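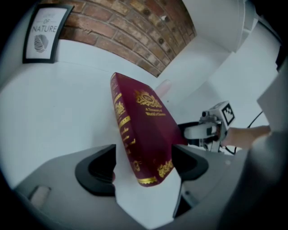 Figure 6. Hardcover held between both fingers, second gripper coming in from the right.

SECTION 6: FIRST GRIPS WITH A HARDCOVER BOOK

By now you have two Plernix hand grippers built, wired and sitting on your bench, and it's finally time to pick something up! Books are a great first object. They are stiff, they have flat faces and a rounded spine, and every workshop has a few lying around. The steps below take one evening the first time through and a few minutes after that.

6.1 Before you start

You will need:
Both grippers, with fingers fitted as in Section 4
A hardcover book you don't mind scuffing
A clear, flat table
The Rument logger, running on your laptop
A soft cloth

Wipe down the finger pads and the book cover with the cloth. Sawdust on the pads is the number one cause of slipping in a shared shop, and if your build lives next to a band saw (ours does) you'll be wiping them often.

6.2 Setting the finger travel

1. Plug in the first gripper and wait for the logger to show a steady finger reading.
2. Close the fingers all the way with nothing between them. Press Zero.
3. Open the fingers all the way. The reading should be 1000. Anything lower means the linkage is binding, so go back to step 4.8 and loosen the pivot screw a quarter turn.
4. Close and open the fingers a few more times and watch that the reading comes back to the same two ends.
5. Repeat for the second gripper.

Note: The travel setting is saved on the gripper's own board. If you swap the two boards later, run this part again.

6.3 Picking up the book

6. Stand the book on its lower edge, or lay it so the spine hangs a little way over the side of the table.
7. Bring the gripper in with one finger on each side of the book. Spine and front cover works, and so does front and back. Try both, they feel surprisingly different.
8. Squeeze slowly until the pads touch, then a little more. Stop as soon as the book moves with the gripper.
9. Lift it a hand's width off the table and hold.
10. Tilt your wrist to one side, then the other. A good grip lets you lean the book over at a steep angle.

CAUTION: Keep your free hand clear of the linkage while squeezing. The inner joint closes faster than the fingertips do and it will pinch.

CAUTION: Don't use old or valuable books. The finger edges can mark cloth and gold stamping.

6.4 Passing between grippers

This is the fun part, and it's where two grippers start to feel like a pair of hands.

11. Hold the book steady with the first gripper, low and near one end.
12. Approach the opposite end with the second gripper, fingers open.
13. Close the second gripper before you relax the first. Count to two with both holding.
14. Open the first gripper and draw it straight back.

If the book swings when you let go, the second grip is too close to a corner. Move it in and try again. Keep both cables on the outside of your wrists so they can't cross during the pass.

Tip: Save each pass as its own recording. 100 short ones are much easier to sort through than one long one, and you can throw out a fumble without losing anything else.
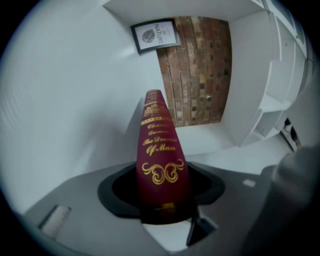 Can I use the softer Vanska pads in place of the printed ones?

They fit the same two screw holes, so swapping them takes no new parts. Run steps 1 to 5 again afterward, as the softer pads squash a bit when fully closed and shift the zero point.

6.5 If something goes wrong

Error 402 in the logger: the finger sensor has dropped out. Reseat the small plug at the base of the gripper and restart the logger.

Book slides out downward: clean the pads, then grip closer to the middle of the cover.

Fingers close unevenly: check that the left and right links weren't swapped during assembly. The Strömberg link kit has them stamped L and R on the inner face.

Once you can do ten clean passes in a row, go on to Section 7 and try it with a paperback. Bendy covers are a whole new adventure!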